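Print this page | E-mail this page

Call for Participants: Tatham Robot Arm Club, Summer and Fall Teams

Posted 14 April 2018

The Tatham Robot Arm Club is looking for new members, and we would love to hear from you whether you have built things all your life or have never held a screwdriver for longer than it takes to change a battery. We meet in the back workshop at the Flirnville Community Learning Center, two evenings a week, and we have room for 30 people across the summer and fall teams. Anyone from ninth grade up is welcome. We have had parents join along with their kids (and stay on after the kids went off to college), and we hope that keeps happening.

What do we do all evening? We design the parts of a small tabletop arm on the computer, print them in plastic, put in the motors, run the wires, and then spend a great many happy hours teaching the thing to pick something up and put it somewhere else. The job for this year's teams is the one set for the Stullmont Tabletop Challenge, where each arm has to take a small cube off the table and drop it into a cup or mug. It sounds easy. Please come and try it! 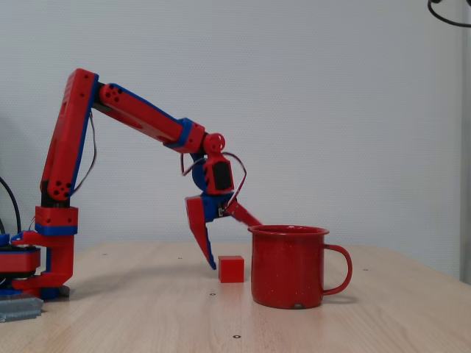 One of our printed arms at the table, with the cube and the mug.

You do not need to know how to program. Our beginners start with moving one joint at a time, and the members who like code are very patient about sharing it. We also badly need people who like the other parts of the work - sanding and fitting, drawing, keeping the notebook the judges ask to see, cutting wires to length, sorting the screw drawers, and talking to visitors at our open house. If you can explain something clearly to a ten-year-old you will be put to good use right away.

What we ask of members:

- Come to at least one of the two meetings each week. We understand about vacations and exams.
- Stay with your team through the Challenge, which is held in February.
- Wear closed shoes and tie back long hair in the workshop.
- Help clean up. Plastic scraps get everywhere.

There is no fee to join. Tools, plastic and motors are covered by a grant of $1,943 from the Ginting Fund, together with roughly $400 left over from last year's bake sale and raffle. If you have a laptop, bring it, but we have a few to lend and you should not let that stop you. Rides home can often be arranged for members who live out past the Stullmont road, so do mention it when you write.

To apply, pick up a form at the front desk of the Learning Center or ask us to e-mail you one. Tell us a little about yourself, which evenings suit you, and something you have made or fixed or taken apart - it can be a birdhouse or a toaster, and it is fine if the toaster never worked again. Members under 18 need a parent or guardian to sign the second page. We answer everyone, though it may take us a week or so in the busy part of spring.

E-mail this page to a friend | Print this page

Related items
Flirnville Learning Center: summer class list
Rules for the Stullmont Tabletop Challenge
Wanted: evening helper for the Tatham bike repair class
Ginting Fund small grants: how to apply
Robot Arm Club open house, what to expect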